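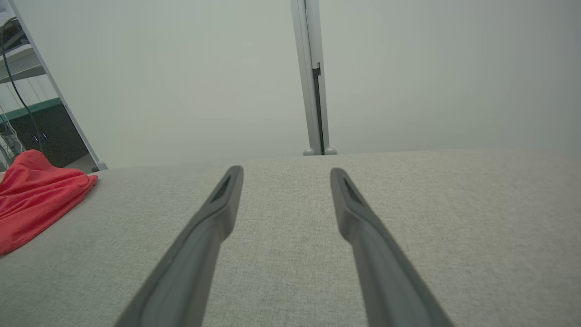 Work in the second period was directed mainly at washing fastness in the madder and weld shades produced by the Pasudia dye house. The first period had shown that shades could be matched within a batch but drifted between batches, and that staining of adjacent cloth was not being recorded in a consistent way. Assessment is now made against a neutral ground. A fine pale grey-beige weave, such as the one covering the table, reduces the contrast that made weak reds look stronger on white paper, although its crosshatched texture is a drawback when very small swatches are compared. The written method has been changed to allow for this by setting a minimum swatch size.

Reporting period and scope

This is the second progress report on the Pasudia Natural Dye Programme, funded by the Grarnow Textile Fund. It covers the period from the close of the last report to the end of May. It deals with dyeing, water supply, training and expenditure. Marketing is excluded, as agreed at the last review, and will be reported separately by Bukhari Weavers, who take the finished yarn.

Mordanting

The alum stage was the principal source of variation. Yarn was being put into the mordant bath dry on some days and wetted out on others, depending on how early the copper was free. All yarn is now soaked overnight and hydro-extracted before mordanting. Bath temperature is raised slowly over the first hour and held, and the hanks are left to cool in the liquor. The practice of reusing a spent alum bath for pale shades has been stopped for wool and retained for cotton waste, where the shade is not specified.

Cream of tartar was tried as an addition on wool. It gave a clearer yellow with weld and a slightly more orange red with madder. Bukhari Weavers accepted the yellow and declined the red, so the addition is now made for weld only. Separate recipe cards are kept for each, and the old combined card has been withdrawn.

Madder

Root from the Pindik growers was received in three grades. The coarse grade was poorly cleaned and carried a good deal of soil, which dulled the first dyeings. It is now rinsed in cold water before grinding. The loss of yellow dyestuff in that rinse is wanted for the standard red and causes no difficulty.

Temperature control in the madder bath remains imperfect. The target is to stay well below a simmer, because browns develop if the bath is overheated. The larger vessel heats unevenly at the base and was found to exceed the target near the burner while the thermometer at the rim read correctly. A perforated false bottom was fitted, and hanks no longer rest on the hot area. The improvement is visible in the yarn but has not been measured properly. A second thermometer has been ordered.

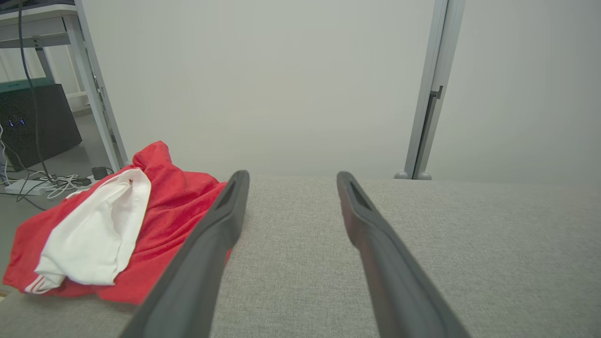
Bundled red garment beside the grey woven cover; off-white partition panels behind.

Washing trials

Swatches were washed at 50 degrees with a neutral detergent and a strip of undyed wool stitched to one face. Nine recipes were put through the trial. Weld on alum was satisfactory in change of shade but stained the adjacent wool more than expected, which was traced to insufficient rinsing after dyeing. When the rinse was extended until the water ran clear, the staining fell to a level the weavers consider acceptable for furnishing use.

Madder on alum behaved better than weld in staining and less well in change of shade. The deeper reds moved towards blue after washing. This is thought to be a response to residual alkalinity in the detergent or the wash water and will be examined by repeating the trial with softened water. Until then, finished red goods should carry a cool hand wash instruction.

Light fastness has not been assessed. Exposure frames are in place on the south wall, and the first set of swatches will be removed during the next period. No claim on light fastness should be made in any sales material before those results are available.

Water supply

The borehole supply is hard and varies with the season. Hardness was previously noted only when a dyeing had failed. It is now tested each morning before the first bath is filled, and the reading is entered on the batch sheet. The rain tank, with a capacity of some 600 litres, is reserved for weld and for final rinses. It ran dry once, during a long spell without rain, and weld dyeing was suspended until it had recovered.

The first-period report proposed a second tank. The quotation received was above the sum allowed and included a concrete base that is not needed on the present ground. A revised quotation has been requested. If it is again above the allowance, the programme will ask to move the difference from the transport line, where an underspend is expected.

Effluent from the dyeing and mordant baths is passed through the settling pit and then the reed bed. The reeds have established well on the upper side and poorly on the lower side, where the bed is shaded for most of the day. Replanting on the lower side is planned for early autumn. Spent madder root is composted separately and has not been offered to outside users.

Training

Rafia Minhas led the training course for dyers at the Pasudia site. There were 22 enrolments. Attendance was good in the mordanting and record-keeping sessions and fell during harvest, when the course should not have been timetabled. The missed sessions on shade matching were repeated in the evening, starting at 6.30 pm, and this arrangement will be kept for the rest of the course.

Participants found the batch sheet too long. It has been reduced to a single side by removing the supplier address and merging the rinse and drying entries. Weighing remains the weakest point in practice. Dyestuff was sometimes weighed damp and entered as dry weight, and the sheet now has a box for each.

Expenditure

Spending is within budget overall. Fuel is over the profiled figure owing to longer rinses with warmed water, and transport is under it because root was collected on the return leg of yarn deliveries. Alum was bought in bulk at the start of the period and no further purchase is expected this year. The statement of account is attached separately with receipts.

Work in the next period

The madder washing trial will be repeated with softened water. The first light exposure swatches will be graded. The revised tank quotation will be submitted to the Fund before any order is placed. A shade card for weld on alum and madder on alum will be issued to Bukhari Weavers once the repeat trial has been completed, and the Pindik growers will be sent written notes on the cleaning of root before drying.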